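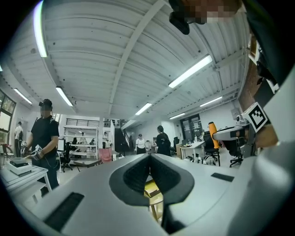
Rorkance Hall, Ground Floor: Furniture and Fittings
Gallery 5 of the Preltcombe building record
Compiled by Loan Đào
Last revised 5/2/19

Rorkance Hall is a single-volume room with a mezzanine. The ground floor has a usable area of 1474 square feet, measured inside the walls and leaving out the stair. The ceiling work dates from 2000. This gallery covers the loose furniture, the lighting and the floor. Structure and drainage are in Gallery 3.

Item names follow the Adus inventory sheet where the sheet has one. Where it does not, a plain description is used. Left and right in the notes are as seen in the pictures and do not match the compass references on the floor plan.

Ceiling
White corrugated metal with a long white beam. The profile runs without a drop ceiling, so conduit and fixings stay open to inspection. Repainting was last quoted by Alcaraz as a separate item and has not been ordered.

Lighting
Fluorescent tubes, ceiling mounted. The tubes hang at different angles to one another, and light levels on the tables depend a good deal on where a table is put. Readings for each table position are on the Alcaraz lighting sheet. Tall windows along one wall supply the daylight. Readings were taken with the tubes off first and then with the tubes on, at tabletop height.

Mezzanine and stair
Black railing, dark staircase toward the back. The load limit for the upper level is posted at the foot of the stair. Furniture goes up in parts and is put together on the upper level. The coffee table is excluded from this because its top does not come off.

Shelving
White unit standing below the mezzanine railing. The inventory sheet lists it under storage, fixed position. It is to be emptied before any work on the railing above it.

Desks and office seating
White desks, black office chairs. One desk position has a computer monitor. The desks are used for bench work as well as office work, so tops should be checked for scratches at each inventory. Casters on the office chairs are replaced as full sets. Mixed sets leave the seat out of level and wear unevenly on the hard floor.

Low furniture group
Mixed styles, acquired at different times. The group is kept together on the plan so that the middle of the room can be cleared in a single pass. Finishes differ, and so does the cleaning method for each piece. 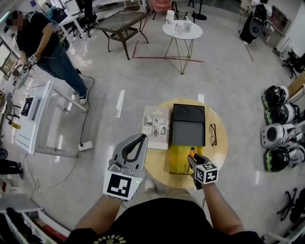
Round table: wooden, yellow top. Wipe with a damp cloth and dry at once. Solvent cleaners are not approved for this finish. The table is moved by lifting from under the top, with a person on each side. Dragging loosens the leg joints.

Coffee table: dark, rectangular, with a woven glass-topped surface and curved metal legs. Glass cleaner goes on the cloth and is kept off the weave, where it collects and leaves a haze. Check the feet for missing pads before sliding the table in any direction.

Side table: small, round, white, on thin angled gold legs. Suitable for light items such as bottles and small containers. It is not to be used as a seat or a step. Listed by Adus as an accent piece, with no stated load.

Pink chair: dry brush only. Stains are to be logged and left for the contract cleaner.

Floor
Gray throughout the area shown. Red tape is laid in a line under the low tables. The tape is renewed when an end lifts, and adhesive left behind is taken off with a plastic scraper. Metal scrapers mark the surface.

Power
The area near the white desk is fed by a power strip on the floor, with a black cable running out to it. The strip is white and is easy to find against the gray. Cables crossing a walking route should be run straight and covered where the route is in regular use. Strips are not to be joined end to end. A request for floor sockets at the desk positions was sent to Alcaraz in May and is open.

Small objects
Personal and loose items on the tables, such as books, trays and eyeglasses, are outside the inventory. They are taken off before a table is moved and put back in the same place after.

Corrections
The earlier version of this page gave the coffee table under Gallery 3. It belongs with the loose furniture and has been moved. The stair was described as steel in the same version. The material has not been confirmed and the entry now gives the color only.

Send changes to Loan Đào at the Preltcombe records desk, with the gallery number and the item name as printed on the Adus sheet.

Next: Gallery 6, Upper Level
Previous: Gallery 4, Entrance and Doors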